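Can a machine fold laundry yet? People keep asking me, so a thread on where I think the towel problem stands. Short version: the arm is fine, the cloth is the hard part.

1/ A rigid part has six numbers that tell you where it is. A towel has as many as you care to write down. Drop it twice and you get two different objects.

2/ So most folding pipelines spend their effort before the fold. Find an edge, pinch it, lift, find a second edge, pull to tension. Once you hold two adjacent corners, the rest is close to ordinary motion planning.

3/ The pinch is where the time goes. Fingertips on an orange microfiber towel, closing on the stitched hem so that it stands up in a peak:

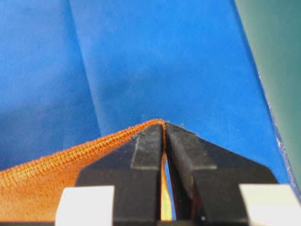
4/ A hem is a good target. It is thicker than the pile, it has a direction, and it leads to a corner if you follow it. A grip in the middle of the towel gives you none of that, and you regrasp.

5/ Regrasps are what wreck the cycle time. In our December runs at Skusside a clean first pinch on the hem gave a folded towel in 85 seconds. One regrasp and we were past two minutes. An adult takes nine seconds and is looking at something else.

6/ Second failure: layers. The fingers close on two when you wanted one, and from above the two cases look nearly the same. Finger opening width helps on thick terry. On thin cloth it is inside the noise.

7/ Third: cloth on cloth. Friction drags the lower piece along with the upper one. Color contrast helps the camera and does nothing for the drag.

8/ Dennis Mosoti ran 475 pinch attempts for us with the Votix fingers and logged every miss by cause. Wrong layer count came first, slip off the hem second. Perception errors were a distant third, which surprised me.

9/ Would I put this in a home? No. In a commercial laundry with one towel size and a person clearing faults, maybe. Waweru wants to try it with 13 cells. I would start with one.

10/ Fitted sheets: don't ask.

11/ Miss categories and the log format go up once Dennis has cleaned out the duplicates.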